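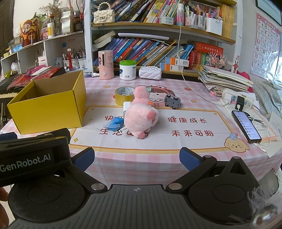
**Pravero opens its gripper care bench at Skiltetbridge, and I get to tell you about it**

SKILTETBRIDGE, April. I look after hand-held grippers for Pravero, and I've been asked to write this release because I'm the one who kept going on about it. So: from this month, anyone who runs hand-held grippers can book them in with us for a proper going-over at our Skiltetbridge workshop. We're calling the service Butt (it's named after the water butt outside the workshop door, and yes, we did vote on it).

We've been doing this work for our own kit for ages. Our people take the tools into ordinary homes and use them on ordinary things, soft toys, little cars, rolls of tape, whatever's on the table, and then the tools come back to me with fluff in them. Over the past year I've had 296 tools across the bench and done 621 separate jobs on them, and most of those jobs were small! A pad that needed a clean, a pivot that had gone a bit stiff, a finger sitting slightly off from its partner. Small things, but if you leave them the two fingers stop meeting properly and you spend the afternoon wondering why a toy's label keeps slipping out.

**What we do to each tool**

Pads come first. I wipe them with a barely damp lint-free cloth and let them dry in the open, never on a radiator. If the texture has worn smooth in the middle I change both pads together, even if one looks fine, as a new pad against an old one gives you a lopsided grip.

Then the pivots. I back each screw off, clean out whatever has collected under the head (carpet fibre, mostly, and once a whole sequin) and do it up again a little at a time until the finger swings freely with no side-to-side wobble. Please don't oil them at home. Oil creeps on to the pads and I end up doing the whole job twice.

After that I close the fingers slowly on a strip of thin paper and pull. It should drag evenly along the full width of the pads. If it tears at one corner or slides out at the other, the fingers go back to be lined up again, and I repeat the paper test until I'm happy. The camera gets its window cleaned and its mount checked last, when my hands are clean too.

A standard visit takes 6 working days from the tool reaching us. If you've got a bigger batch, up to 10 tools can come in one crate and they'll all go home together with a card for each one saying what I found and what I changed.

**The Anderstead trial**

Before opening the doors we ran the whole thing with our own crew over at Anderstead, who are hard on their equipment and quite proud of it. They sent tools in, I sent them back, they complained about my packaging, and I changed the packaging. We now use a foam tray with the fingers held half open, so the pads aren't pressed together all the way here and back. They also asked for a quick check they could do themselves in the morning, so there's now a one-page sheet that covers the pad wipe, the paper strip and a look at the screws. It goes out free with every returned tool, and you can ask for one even if you never send us anything.

**Booking**

Bookings are open now through the Pravero service desk. Tell us how many tools you've got, what they've been picking up and anything that feels wrong, however vague. "It feels crunchy" is a perfectly good fault report and I've had plenty of them. Take any cables off before you pack, and leave the old pads on even if they're in a terrible state, because I like to see how they've worn.

Press visits to the Skiltetbridge bench can be arranged through the same desk. Mornings are best, and there's tea.

*Issued by Pravero, Skiltetbridge workshop*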